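From: Finlay Drummond
To: Jultedby allotments and kitchens list
Date: November 26, 2024
Subject: Re: Fermenting without the vinegar, and the "no-rinse" question

Marloes Verbeke wrote:

> I did the Skovari course in August and they were very firm that you
> should never rinse the cabbage, because the bacteria you want are on
> the outside and you'd be washing your starter down the drain. They
> also sell a culture powder which they say makes it foolproof. I've
> done 2 batches with it, both lovely. Has anyone compared it with
> plain salt? Also is it worth getting the glass weights, or is that
> just another thing to buy?
>
> Marloes

Marloes, glad the batches came out well, but I'd like to pull at a few threads before the whole list goes off and orders powder.

Take the rinsing first. If the good bacteria were so easily lost under a cold tap, then every allotment cabbage that had stood through a wet autumn would be sterile, and mine plainly aren't. I have rinsed, I have not rinsed, and one year I rinsed half a crop and left the other half with slugs and all. I couldn't tell the jars apart by Christmas and neither could my sister, who is ruder about my food than anyone living. There's plenty living in between the leaves. Rinse off the soil and peel away the tatty outer ones.

And if the wild bacteria are so precious that you mustn't rinse them, why are the same people selling you a powder to replace them? I'd have asked that on the course. Maybe somebody did.

Now salt. I weigh the cabbage after trimming and use 2% of that weight. For a jar with 800 g of shredded cabbage that is 16 g. The scales I use came from Mercado years ago and only read in whole grams, so I don't fuss over the decimals. Spoons are no good for this. A tablespoon of flaky salt and a tablespoon of fine salt are very different amounts, and I suspect most of the "my kraut went slimy" messages in the archive are spoon messages. 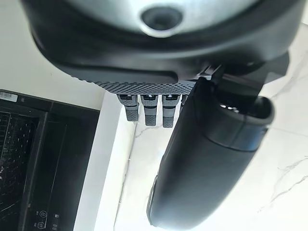
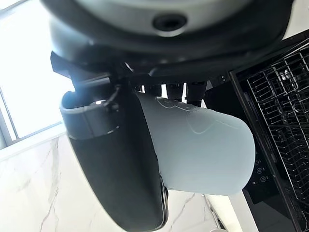
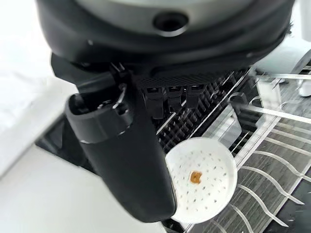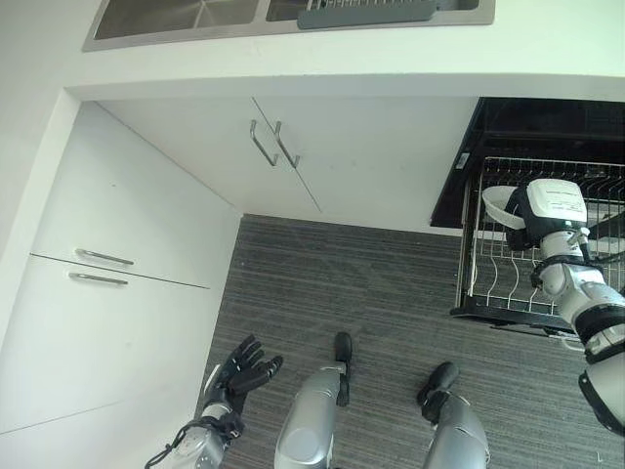 As for the timing, the handout Trinity Nguyen-Tran scanned for us says 13 days on the worktop and then into the fridge. Thirteen! Not twelve, not a fortnight. I'd love to know whose kitchen that was measured in. Mine is freezing from October onwards and a jar can sit there sulking for a week before it so much as fizzes. Maj-Britt Sandberg keeps hers next to the boiler and has it sour enough to strip paint while mine is still coleslaw. Start tasting after the first week and stop when you like it. If you want a number, write down your own.

Weights: no, I wouldn't bother, at least to begin with. What matters is that the cabbage stays under the brine. A small jam jar filled with water does it, if it fits through the neck. So does a folded outer leaf with a stone on top that you've boiled. I did buy a pair of the glass ones off Cliklow in a weak moment and they're perfectly all right, but they are slippery when you're fishing them out of brine, and one is now in two pieces.

I'm also not having the bit in the handout about fermented veg "resetting" your stomach in a few days. Resetting it to what? It's sour cabbage. I eat it because it's good with sausages and because I had roughly 200 heads' worth of seedlings one spring through not reading the packet, and gave away what I could. If somebody has a proper study I'll read it, but please don't send me the page with the woman holding the jar.

On comparing powder with plain salt, I don't think two good batches tell us much, Marloes, with respect. You'd want the same cabbage, cut the same day, same salt, same shelf, one jar with and one without, and somebody tasting who doesn't know which is which. Dexter Lindgren has offered a red and a white from his plot if anyone will take it on. I'm willing to do the shredding. I'm not willing to buy the powder, so that part would have to come from you, if there's any left in the packet.

Two smaller things from further up the thread. White film on top is usually only yeast, so skim it off and carry on. Fuzzy and coloured is mould and I'd chuck the jar, whatever your gran did. And don't screw the lids down tight in the first week unless you enjoy mopping.

Does anyone still have the big crock that was going round in the summer? It had a chip on the rim and a plate for a lid.

Finlay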